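Open day at Golus: the stop button and the arm that kept going

9 June 2024

The flyer for the Golus open day promised "robots you can trust next to your coffee." I went because of what I had heard in May, when one of their Ralard cells failed to stop on command during a customer visit. I wanted to know what had changed.

The tour took 30 minutes, most of it in a hallway. The company has a new sign, a new lobby and a slide that says 2000 hours without an incident. I asked what counts as an incident. The guide said anything that gets logged. I asked who does the logging and was told the system does, and then we moved on to the snack table.

Fault 719 was on a sheet taped to the door of the Pilkington room, so I read it while the others ate. According to the sheet, someone pressed stop and one arm of a pair halted. The other finished its move, which took seven seconds, and then opened its fingers and dropped what it held. The cause given is "late message." The fix given is "software updated." I have worked in two plants where those same words were used, and in both the fault came back.

What they test with is small stuff: pens, racks, a tray. The guide called this low risk. I don't buy that. A pen won't hurt you, but an arm that ignores a stop will do it with any load.

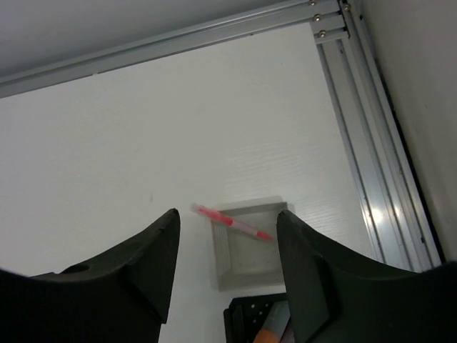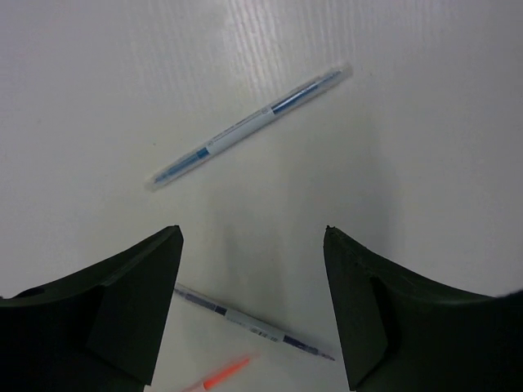
Two arms share one table, with pens between them:

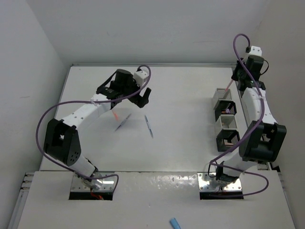
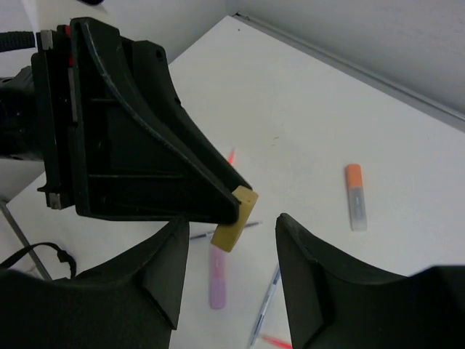 I asked for a live stop test. The guide said the Drandeo controller had to be reset first and that the person who does it was at lunch. We waited a while. Then we were asked to fill out a feedback card.

My other complaint is the button itself. On the wall plan it sits by the door, a good walk from where an operator would stand. The sheet doesn't mention that, and the guide said the layout had passed review. He couldn't say whose review — he thought it was done in-house.

I left my number on the card and asked for the full report on 719, with the test results from after the update. So far I have a thank-you email and a discount code for their fall training course.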